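The throw that won't stay folded

I've been putting off writing about the sitting room because I kept thinking I'd do it when it was finished, and it's December now and it plainly isn't going to be finished, so you're getting it as it is.
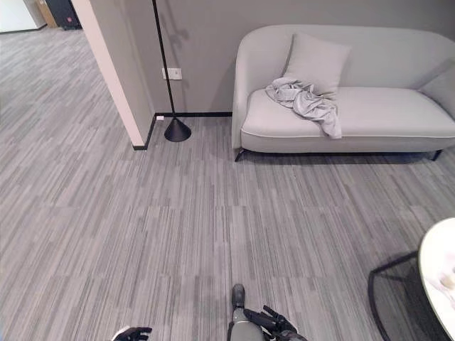

Grey on grey on grey

Yes, I know. Grey sofa, grey wall, grey cushion, grey blanket. My sister asked if the telly had gone black and white when I sent her a picture. But I like it! The wall came first (we painted it over the summer, two coats and a lot of swearing) and then the sofa was the one thing we both agreed on in the whole of the Brouwer showroom. It's the curved shape that got me. Everything else in there had square arms you could have served dinner on, and this one just sort of wraps round you at the end. There's a little piped seam along the front of the seat cushion as well, and I'm fonder of that than a grown woman should be.

It was 490 pounds in the clearance corner, with delivery on top. Our limit was 500 all in, so we went over, and we're not going to talk about that.

The blanket problem

So, the blanket. It's supposed to be folded in three and laid over the arm. I do this every morning before work, and by teatime it's in a heap across the cushion with a corner trailing off the front of the seat. I've tried rolling it and I've tried tucking it down the back, and I've tried a basket on the floor (the basket now has magazines in it and one glove).

My friend Annick Ross came over and told me to stop folding it altogether. Her way is to pinch it in the middle, give it a shake and let it drop over the cushion wherever it likes. Well, it took two seconds and I couldn't tell the difference between that and the heap, so perhaps I've been styling it correctly all along.

It's a slightly more silvery grey than the sofa, which bothered me for the first week. I nearly sent it back to Flevach, where I'd ordered it, and then I washed it and couldn't face the form. Now I think an exact match would have looked like a hotel.

The lamp

The tall black lamp was in the bedroom before, where I stubbed my toe on it most nights. It's better next to the sofa. The base is a great heavy cone and the pole has a bit of a lean to it, which I keep meaning to sort out – I think something wants tightening, but I can't find the little key that came with it. If anyone has the same trouble with theirs, do tell me what you did. I like having the black there with the dark legs on the sofa, otherwise the whole corner would float off.

Still to do

Something with colour in it. I'm looking at a mustard cushion from Sitside, and there's a rust one I like too, and I've had both tabs open for so long that one of them has gone up in price. There's also the question of a picture for that wall. I've got a print of Gerdale in the snow that my mum gave me, but guess what colour it is.

Right, I'm off to fold the blanket.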